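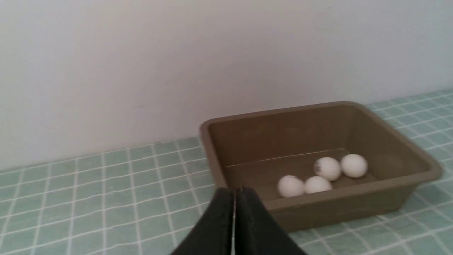 Vichien Rojanasak wrote to me after the first session to ask why a course for new rugby referees had spent a whole evening on where to stand and hardly a minute on the laws. A fair question, and I promised to answer it at the start of these notes, so that everyone who was probably wondering the same thing gets the benefit.

The laws you can read at home, with a cup of tea and your feet up, and I do hope you will. Positioning is much harder to pick up from a book. Most of the mistakes I made in my first two seasons (and there were plenty!) came from looking at the right thing from the wrong place. I knew perfectly well what hands in the ruck looked like. I was simply behind three large forwards at the time.

Session 2: The breakdown

Please bring your whistle, your boots and something warm, as we'll be outside on the Cluduvstead back pitch for the second half, and September evenings cool off quicker than you'd think.

Arriving at the tackle

Try to get there early and slightly to one side, so that you can see daylight between the tackler and the ball carrier. If you run straight up behind the attacking side you will see a great many shirts and very little ball. Come in on a curve, slow down for the last few steps, and have your head up before anybody arrives.

Then look in this order:

Tackler – has he or she let go and moved away?
Ball carrier – is the ball being released or placed?
First arriving players – are they on their feet, and did they come through the gate?

It feels dreadfully slow when we walk through it, and on Saturday-afternoon legs it will feel impossibly fast. Keep to the order anyway. After a few matches you'll find you are no longer reciting it.

Talking to players

A short word in good time saves a lot of whistle. "Hands off, blue" or "Tackler, roll" is plenty. Use the colour, or the number if you have it, and say it once, clearly. If you find yourself saying it three times, you should have blown after the first. New referees often chatter because they're nervous – I certainly did – and the players stop listening by half-time.

Advantage

We'll do this properly next time, but you'll need a little of it now. Put your arm out, call it, and keep moving with play. Do please remember to call it over as well. At the Voretti tournament I once left my arm out for so long that the touch judge came across to ask whether I'd hurt myself.

Practical work

We'll work in pairs, one refereeing and one watching the referee, and swap after each phase. The watcher looks only at feet and eyes, and leaves the decision alone. Talk it over kindly afterwards.

Before session 3

Read the tackle and ruck sections once through, without trying to learn them by heart. Watch one half of any match, following the referee and ignoring the ball (harder than it sounds). Write down two moments when you would have stood somewhere else, and where. The clips are in the Quintero folder; numbers 111 and 906 are the ones to start with, and 906 is worth seeing twice for the way the referee gets round the far side of the ruck.

If you can't make the next session, drop me a line and I'll find you a place with the Vumatetti group, who are a week behind us.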